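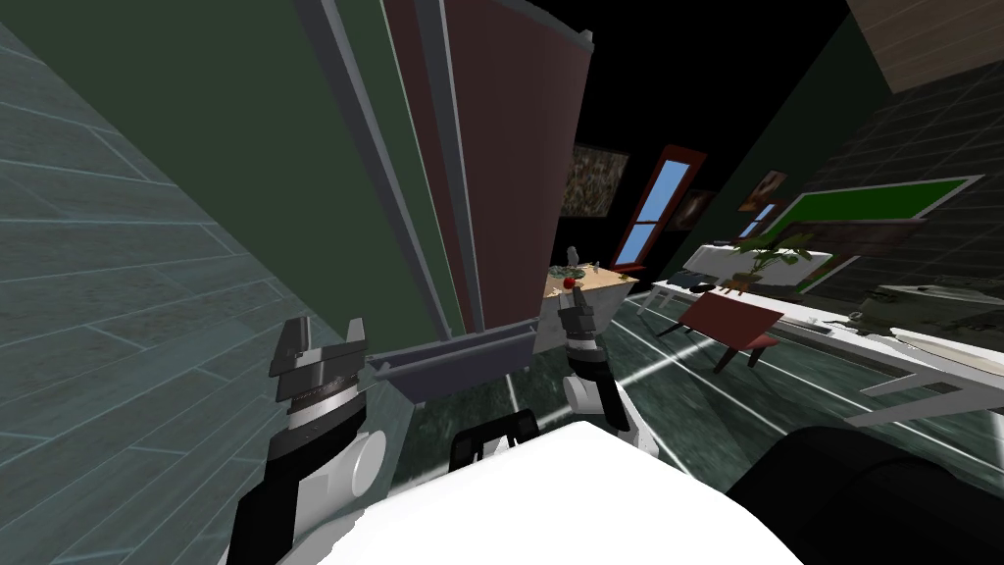 Tall cabinet, green and maroon panels, ledge along the bottom.

STUDENT FILM SHOOT: PRE-CALL SAFETY CHECK
Production: Bidance (short drama, classroom scenes)
Call sheet 13, Tuesday, 6:40 am
Checked by: Chiamaka Ekpo, second assistant director and, since the budget meeting, safety officer

1. Exits clear and unlocked
PASS, second go. East door had the costume rack parked across it. Costume rack has been spoken to.

2. Cables taped or matted
PARTIAL. Corridor run is fine. The run to the monitor stops being taped where the roll ended. New roll from Simport, please, and a receipt this time.

3. Light stands sandbagged
FAIL. 17 stands, 13 bags. One bag was holding the tea urn lid down. Nothing goes above shoulder height until the other four turn up.

4. Power load
PASS. Astent tested and tagged everything in November. The director's personal fan heater has no tag and is now in my car.

5. Extras' holding area
PASS WITH COMMENT. Room is signed for 40 and we've called 40, which leaves no room for mums. Water jugs filled. Extras to be told the running order before lunch, as boredom was behind both of last week's incident forms.

6. Stunt: student falls off chair
HOLD. Mat is the right colour and the wrong thickness. Rehearse at half speed or sit the lad down and cut away.

7. Props
PASS. Prop scissors blunted. Prop sandwich is now a hazard in its own right — bin it.

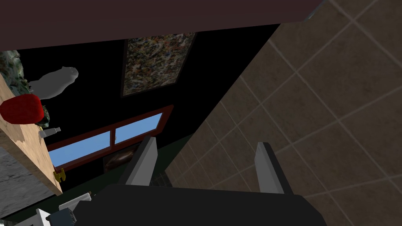

Painting and two-pane window, maroon overhead.

8. Haze machine
N/A. Alarm isolation form 687 was never lodged, so there's no haze, however much the cinematographer sighs.

9. First aid
PASS. Kit restocked. Somebody has been through the jelly snakes, which are for fainting extras only.

10. Vehicles
PARTIAL. Nieminen truck is parked legally but across the ute. Keys to be left at the unit desk, not in the driver's jeans.

Outstanding before first shot: items 2, 3 and 6.
Recheck at 7:15 am. If I haven't signed by then, go and have another coffee.

Signed: C. Ekpo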